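为打结说几句好话

专栏 · 手上功夫
2026年10月20日

上个月我在蒂恩利（Tirnley）的缝合班上又待了一整个下午，回来以后兴奋得睡不着，就想写这篇东西。题目可能有点小，甚至有点寒酸：我想说，一个一个单独打的结，也就是我们平常讲的间断缝合，值得年轻人花比现在多得多的时间去学，而且值得高高兴兴地学。

我知道现在的风气。大家喜欢连续缝合，喜欢倒刺线，喜欢钉合器，喜欢胶。我也喜欢，我没有资格假装自己是个老古董，我手边抽屉里什么都有。可每次有学生问我“老师，间断缝合这么慢，到底还要不要练”，我都想拉把椅子坐下来跟他讲到天黑。要练，当然要练！而且慢恰恰是它好的地方，这个我后面再说。

先说针。弯针是我在这个行当里最喜欢的东西，没有之一。小小一段圆弧，拿在手里几乎没有分量，可它把整个动作都规定好了：你只能顺着它的弧度走，你一拗，它就跟你作对。初学的人总想往前推，推出一条直线来，结果针尖在组织里横着拱，入口被扯成一个小豁口，针身也弯了。你跟他讲十遍“转手腕”，他点十遍头，第十一针还是推。我自己当年也是这样。教我的穆兰老师（Mireille Moulin）脾气很好，她从来不骂人，只是伸出一根手指按住我的前臂，不让它往前走，说：“现在再来。”前臂走不了，手腕就只好转。那一针进去又出来，轻得像没发生过，我到现在还记得那个手感。

夹针的位置也有讲究。书上都写，夹在靠针尾的三分之一到一半之间，太靠后了针会打晃，还容易把接线的那一段夹扁；太靠前了，弧度剩下不够，针尖还没露头你就转到底了。这些话读起来像说明书，谁都能背，可是真到了要下针的时候，差一点点，整个感觉就全变了。我建议新手在这件事上多啰唆一会儿：夹好，松开，再夹一次，看看针和钳口是不是成了直角，或者稍稍向外张一点。别嫌烦。好些人后来缝得别扭，查来查去，毛病就出在还没下针之前。

然后是入针的角度。垂直进去，这四个字我每次上课都要说到嗓子哑。斜着进去的人，自以为带到了深处，其实表面带得多、底下带得少，线一收，边缘就往里卷。切口这种东西最怕卷边，两边的皮面对着面，里面的却没有碰上，看着合拢了，底下是空的。垂直进，顺着弧走，两边一样宽，一样深，收起来它自己就微微外翻，像两片嘴唇轻轻抿住，漂亮极了。
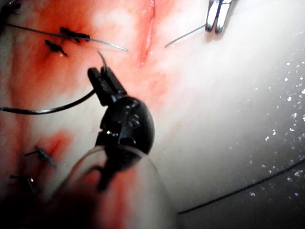 至于线，我要替黑色的线讲一句公道话。有人嫌它难看，说黑线留在皮肤上像蜈蚣脚，家属看了害怕。可是对操作的人来说，黑色实在太友好了。底色是红的、粉的，有时候还有反光，浅色线一湿就躲起来，你得歪着头去找；黑线老老实实待在那里，从哪边来，往哪边去，有没有绕到别的东西下面，一眼就明白。学生练习的时候我一律推荐用黑线，哪怕以后工作中换别的。你先把线的去向看懂了，再去挑战看不清的。

线还有脾气。丝线听话，软，打完结就趴下，可是它是编起来的，缝隙里容易藏东西，组织对它也不太客气。尼龙线滑，光溜溜的，组织喜欢它，手不喜欢它，它记得自己在包装里盘成什么样，放出来还是一圈一圈的，你刚打好第一个结，它就想翻身。我觉得学缝合的人应该像学做菜的人认识面粉一样去认识线：拉一拉，揉一揉，打个结再看它自己松不松。我们镇上有家卖裁缝用品的老铺子，叫贝纳尔（Besnard），我常去那里买各种粗细的线带给学生玩，跟手术当然没有关系，蜡线、棉线、钓鱼用的单丝都有。学生一开始觉得我在胡闹，玩上一会儿就停不下来了，因为同样一个结，在不同的线上真的像是不同的东西。

方结和滑结的区别，也是在这个时候才能讲得清楚。两个半结方向相反，是方结；方向相同，就成了我们常说的假结，看着像那么回事，一吃劲就滑。画图的时候谁都懂，到了手上，十个新手里总有几个打出来的是假结，自己还不知道。用棉线根本看不出来，棉线粗糙，什么结都咬得住；换上光滑的单丝，轻轻一扯，原形毕露。有个学生叫维达尔（Margaux Vidal），手特别快，班上的人都羡慕她，那天换了单丝，她的结一个接一个散开，她先是愣住，然后哈哈大笑，笑完了埋头从第一个半结重新来过。我喜欢这样的学生！

说到这里必须说松紧。缝合最常见的错误，十有八九是太紧。这个毛病很奇怪，人人都知道不能太紧，人人都打得太紧。大概是手里觉得紧才踏实吧。可组织是会肿的，你收线时看着刚刚好，过后它肿起来，线就勒进去了，底下的血过不来，边缘发白，该长的地方长不上。外科里有句老话，意思是让两边靠拢，别把它们勒死。我很爱这句话，每次上课都写在白板上，而且写得很大。线的任务是让两边碰上，后面的事组织自己会做，你只要别碍它的事。

怎么才算刚好呢？老实讲，这个没有办法用嘴教。我能说的是看颜色，看那一小条组织有没有鼓出来、有没有起褶，看线是躺在上面还是陷在里面。剩下的就得靠手去攒了，一针一针攒。我在学徒的时候，每天晚饭后给自己留四十分钟，别的不干，就缝和打结，缝坏了就拆掉。那段日子没什么戏剧性的进步，只是有一天忽然发现收线的时候手会自己停，停在该停的地方。那种高兴，跟第一次学会骑车差不多。

现在回到慢这件事上。

间断缝合慢，是因为每一针都要从头来过：夹针，入针，出针，拉线，打结，剪线，再夹针。连续缝合一路走下去，像跑步，跑起来有节奏，很痛快。可是连续缝合的每一针都押在前一针上，中间有一处不对，你得决定是忍着还是整段退回去，而人总是倾向于忍着。间断缝合不一样，哪一针不满意，剪掉，重来，旁边的针一点都不受牵连。它给了你改正的权利。对初学者来说，还有什么比这更慷慨的呢？

它对切口也慷慨。一个结松了，其余的还在；局部有了渗液，拆掉一针就能放出来，不必把整条线都动了；切口拐弯的地方，或者两边不一样长的地方，你可以一针一针地把差距匀掉。先在中间来一针，再在剩下的一半的中间来一针，一半再一半，两边就乖乖对齐了，末端也不会翘起一个小耳朵。我第一次看别人这样做的时候简直想鼓掌。道理简单得跟钉被面一样，我外婆缝被子就是先四角后中间，她肯定不知道自己和外科是一家。

我的同行若利（Armelle Joly）不同意我。她认为课时就那么多，应该先把连续缝合教扎实，那才是学生将来用得最多的，间断缝合让他们自己慢慢摸。她是很好的老师，她的话我不能不当回事。我们为这个争过好多次，最近一次是在普利克登（Plirkden）的年会上，从会场争到餐桌，甜品上来了都没停。她有一个论点我承认很厉害：她说我把打结说得像修行，可大多数学生并不想修行，他们想把活儿干好然后回家吃饭。

我想了一路，还是不服气。正因为大家都想干完活回家吃饭，基本的动作才要练到不用想。间断缝合里头有全套的基本动作，一样不少，而且每一针都要完整地走一遍。你连续缝上一长条，可能只打头尾两个结；同样长的一条切口用间断来缝，打结的机会一下子就多了。学连续的人最后常常卡在哪儿？就卡在收尾那个结上。前面行云流水，到了最后手忙脚乱，线一松，前面的张力全还回去了。若利听到这里，用勺子敲了敲杯子，说“这一点我保留意见”，我把这当成她认输了一半。她读到这里一定会写信来抗议，欢迎！

还有一件事我想趁机说说，就是练习用的材料。有的学校给学生的练习垫又硬又干，针穿过去吱吱响，线拉起来像在锯木头。用这种东西练出来的手，力气都偏大。后来有了黑户（Kurodo，我们这么叫它，音近，别当真）那种软一点的垫子，好多了，边缘会被拉变形，收紧了会起褶，学生一看就知道自己用力过头。当然比起真正的组织还是差着一截。真组织是滑的，会躲，会反光，同一条切口的两边厚薄都可以不一样，你每一针都得重新估量。我主张早一点让学生碰到不那么听话的材料，别等他们在规规矩矩的垫子上养成了自信再去挨那一下。菜市场能买到的猪蹄、鸡腿就很好，便宜，皮有韧劲，缝完记得别端上桌。

另外，别太早追求好看。我见过学生把针距量得跟尺子画的一样，一排过去整整齐齐，拍照发给全家，可每一针都浅，底下全没带上。也见过歪歪扭扭的一排，翻开来看，深浅合适，两边贴得严丝合缝。要我打分，后一个高。整齐会来的，手稳了自然就整齐，先把里面缝对。

再说夹组织的力道。这一条我以前讲得太少，是我的不是。眼睛都盯着拿针的那只手，另一边的器械就没人管了，狠狠地一夹，边缘上两个印子，缝得再好，那块组织已经受了委屈。正确的做法是托，是轻轻地翻开一点点，给针让出路来，针一过去马上放。能不夹就不夹，能夹深一点的地方就别夹表面。穆兰老师当年有一个要求，拆开练习线的时候，她要在边缘上找不到齿印。我们背地里叫苦连天，现在轮到我这样要求别人，学生在背地里叫什么，我大概也猜得到。

接针也一样。针从那一头露出来，很多人急着去抓针尖，针尖就这么被夹钝了，下一针怎么进都涩，还以为是组织的问题。让它多露出来一点嘛！再转一点点，露出够长的一段，夹住针身，顺着弧度把它带出来，别直着拔。这一带一放之间有一种很舒服的韵律，做对了的时候，线跟在后面走，几乎没有阻力。我有时候看学生缝，看到这一下做得好，会忍不住在旁边出声叫好，把人家吓一跳。 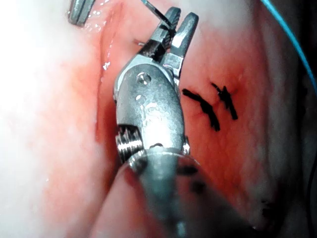 线尾留多长

这一节是专门给较真的人写的，不较真的可以跳过去。

线尾的长短，在一般的教材里往往只占一行字，可我觉得里面有学问。留太短，结的最外面那一圈稍微松一松就滑出去了，尤其是滑的单丝，它本来就不想待在那里。留太长，尾巴东倒西歪，缠到旁边的结里，下一针过来还会把它带进切口，拆的时候更是一团乱麻。皮肤上的结要拆，所以尾巴得留得让拆线的人夹得住；埋在里面的结不拆，就该剪短些，少留一点异物。你看，同一把剪刀剪下去，想的是两个不同的将来。

我特别在意拆线的人。缝的人和拆的人常常不是同一个，拆线的那位护士或者医生，可能根本没见过你。他看到的就是你留下的那一排东西：结都偏在同一侧，没有压在切口正中，尾巴不长不短，他镊子一提，剪刀一送，抽出来就是了。要是结有的在左、有的在右，有的还骑在切口上，痂结在一起，他就得用盐水一点一点泡，病人在那里皱着眉头。把结拨到一边去，只要一个很小的动作，打第一个结的时候往哪边拉，它就偏到哪边。这么小的动作，换来别人那么大的方便，我想不出有什么理由不做。

剪线也别马虎。剪刀尖顺着线滑下去，快碰到结的时候略微一斜，再合上。斜多少，尾巴就留多少。这个技巧我是从若利那里偷来的，她教的学生剪线都剪得好，我服。剪的时候要看得见两个刀尖，看不见就不许剪，这一条没有商量。

至于打几个半结，我不想在这里给一个数。丝线少些，单丝多些，粗细不同又不同，用什么线就照什么线的说明和你所在科室的规矩来。只提醒一句：多打并不能救一个打错了方向的结。假结上面再叠假结，叠得再高，还是会滑，只是滑得晚一点，滑在你已经放心了的时候。

给想学的人

要是你读到这里心痒，我很高兴。不必等谁来批准，也不必买一整套昂贵的器械。先在椅背上拴一根绳子，粗一点的，练双手打结，练到看着窗外也能打；再换细的，再换滑的；再用持针器打。单手打结可以往后放，它看着潇洒，也最容易把方结打成滑结，急着学它的人，多半是想给同屋的人看。（我当年就是。）

练的时候偶尔停下来，把打好的结拿到灯底下看一看。好的方结两边对称，两个小圈互相抱着，平平的，不拧。拧了的那种，一看就是两股力没有分清，一边一直绷着，另一边绕着它打转。看惯了好的，坏的就藏不住。我书桌上一直放着一小段缝坏了的垫子，是我自己早年的作品，针脚深一下浅一下，末尾那个结肥得像颗葡萄干。学生来办公室，我就拿给他们看，他们都很开心，开心得有点过分。

有人写信来问，将来这些是不是都不用人学了，有别的办法替我们缝。我的看法一点也不悲观。无论工具怎么变，针还是要顺着弧度走，两边还是要碰上而又不能勒死，结还是要打平。懂得这些的人，换什么工具都能看出好坏来；不懂的人，给他再好的东西，他也只会说“缝上了”。何况这件事本身多有意思啊！一截弯弯的金属，一根细线，两边分开的组织就这样被请回到一起，我做了这么多年，还是觉得新鲜。

下一期缝合班在十一月，还是在蒂恩利，还是下午。若利答应来做半天客座，她要讲连续缝合，我已经准备好了坐在第一排提问题。来的人请自己带一双好使的剪刀，班上那几把，钝得可以切豆腐。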